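10th June, two-arm table, putting pens and small things into the cup

Mihret was at the leader arms today and I kept the log. We recorded 13 demonstrations of the cup task and I threw away two. In the first one the right gripper pushed the cup when it opened. In the other one the operator stopped in the middle to ask me a question, and the pause is too long for training.

The highlighters are more difficult than the block. They roll a little if the finger touches them from the side, so we agreed to come down from above and close slowly.
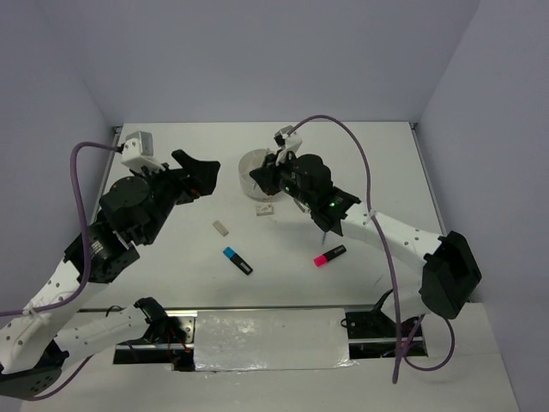
The left arm still feels heavy for the operator when the elbow is low. Bereket Habte thinks it is the gravity setting, which he changed last week for the Preltamley demo. I did not touch it, I would like that he looks at it himself.

To do before the next session:
check the cable ties on both arms
write the start positions of the objects on paper
ask Bereket if five seconds of waiting at the end of each episode is enough

Files are in the Codance folder, under my name. Episode 9 has a wrong label, please do not use it yet.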